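4.2 What we ended up treating as good practice

Most of our rules started life as arguments at the bench. Hüsnü Tuncer and I wrote the first version of the Skoltwood workspace rules on a single page, and we were pretty pleased with it until Arnel Macapagal tried to set up a station from that page alone and came back with a long list of questions (fair ones, too!). So what follows is the longer version, with the reasoning left in where we still remember it. Figure 6 goes with the rules on surfaces and background.

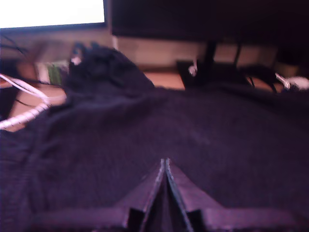
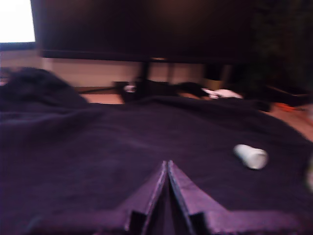
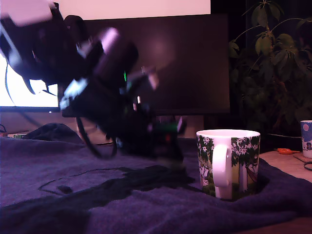
Figure 6. Tabletop work on a dark cloth at a desk station: two gripper-level views, the second with a small white cup on its side, and a wider view of the arm with a mug on the cloth.

Let me start with the cloth, since it got more discussion than anything else. Our rule S1 says the work surface gets one covering, in one plain color, and that the covering goes in the log by color and material. We like dark and matte. A pale cup stands out nicely on it, and small plastic things don't skate away quite so easily when a finger nudges them. What S1 does not ask for is a flat cloth. The first draft did, and I fought to have that line taken out. Cloth moves. If you smooth it before every trial you get lovely tidy data and a policy that has never met a wrinkle, and then somebody leans on the table and the whole thing falls apart. Folds are allowed, then, but there's a limit: S2 says no ridge may hide the target from every camera at once. In the first view of Figure 6 the raised clump of fabric blocks part of the desk behind it, which is fine under S2. Put a cup back there and you'd want the other camera to have it.

S3 covers what may sit next to what. The target goes on the cloth with clear cloth around it at the start of a trial. Anything that isn't part of the task stays on the bare desk. The mugs in the wide view show the sort of layout we mean, one on the cloth and one off to the right on its coaster. We went back and forth on scissors. Hüsnü wanted sharp tools out of the arm's reach at all times, and I thought that was fussy for a slow arm and a closed task list. He won, mostly. The current text says sharp tools must be outside the reach envelope whenever the arm is powered, and reach has to be measured with the gripper open. A pair lying on the desktop, like the orange-handled ones there, has to be checked against that envelope before power-on. Eyeballing it doesn't count.

Cables are S4, and here I'll admit we are stricter on paper than most people are in practice. Thin leads lying across a work surface are the one thing I'd ask every lab to write down. A gripper that closes on a wire can pull a connector, and a dark wire on dark cloth is miserable to spot in a wrist view. S4 asks for a cable check at the start of each block, with any lead on the cloth either moved or logged as present. We allow "logged as present" on purpose. An early version banned leads outright, and operators simply stopped reporting them.

Then there are screens. A bright monitor in the background can drag exposure around as the arm turns, and it did a real number on our early brightness statistics. S5 doesn't require screens to be off. It requires their state to stay the same through a block, lit or dark, and to be written down. The same goes for windows with blinds. I'd love to say we got this right from the start, but we added S5 on 2 August 2025, after a long afternoon of staring at histograms with Arnel.

Blur needs its own rule, S6. We keep blurred frames. Throwing them out leaves gaps right where the arm is moving fastest, and those are frames a learner needs. Reviewers tag them and move on.

We tried S1 through S6 on 500 trials at Skoltwood. Of these, 445 passed review with no notes at all. Most of the notes on the others concerned S4, and 8 trials were dropped completely over missing log entries. The Clandolano group ran the same checklist on a larger set of 749 trials and sent back comments on nearly every rule, with S2 drawing the most. Their complaint was that "hide" is vague. They're right, and we now define it by the share of the target's outline that can be seen in the best available view. Section 4.3 gives that definition and the worksheet we use for it.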